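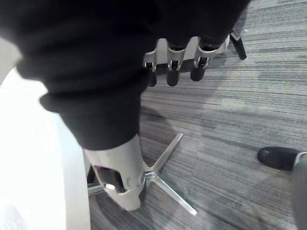 A white robotic hand with black fingertips, poking out of a black sleeve.

How do characters in a video game know how to move?

I love this question, because I wondered about it for years while I was supposed to be doing homework. You press a button and your hero jumps. But who told the hero's knees to bend?

Let's take a game called Ovwood. You play as Kino, a fox who delivers mail in a giant forest. Kino looks furry and round, but inside there's a skeleton! Game makers call it a rig. It's made of pretend bones that you never see on the screen, and the fur is wrapped around them like a sock. When a bone turns, the fur on top goes with it.

Next, an animator (that's a person who makes things move) puts Kino into a pose. Then another pose, and another. These are called key poses. For Kino's jump there are just 5: crouch, push, fly, reach, land. The computer fills in all the little in-between bits, and suddenly you have a fox in the air!

Kino has 576 different moves. That sounds like tons, but it includes tiny stuff like scratching an ear or sneezing near flowers. My favorite is the sneeze. I walked into the same flower patch over and over just to see it.

Want to try it? Grab a pad of sticky notes and draw a stick person in the bottom corner of the last page. On the page before it, draw the same person with one arm a tiny bit higher. Keep going for about 20 pages, then flip them with your thumb. Your stick person is waving at you!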